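Speaker notes: Mending as a household habit
Grernum Public Library, downstairs room, June 9, 2018

Start on time. Say where the restrooms are. Talk runs half an hour, then questions.

Opening. Ask who has a shirt at home waiting for a button. Let them answer. Then go to the Saserlow survey: 200 households kept a list of clothes they stopped wearing over one year. Most of what they set aside had one small fault, such as a split seam, a lost button or a worn cuff. Don't rush this part. It is the reason for the talk.

Cost. Read the Baumgartner price list out loud. A hem is 2 dollars in thread and time if you do it yourself. A new pair of work pants is 70. People can do the rest in their heads.

Fabric. Natural fibers are easier to mend than stretch knits. Say why: a woven cloth holds a stitch, and a knit pulls away from it. Match the weight of the thread to the weight of the cloth. Old thread gets weak, so tug on it before you use it.
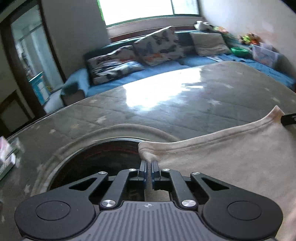
Wash before you mend. Cotton and linen may shrink, and a patch that shrinks after it is sewn on will pucker. Same for lining. I learned this on a set of curtains and had to do all of it over in August.

The Jamico mill. Keep this short. It closed with 3000 bolts still in the warehouse, and a lot of what people in town have in their closets came out of that sale. Someone will bring up the fire. Say it was a different building and move on.

Seams. Backstitch for anything that takes strain. Running stitch for hems. Skip the ladder stitch unless they ask.

Last part. Hand out needles and the printed sheet. Remind them the mending table is open after the talk and the scissors stay in the room.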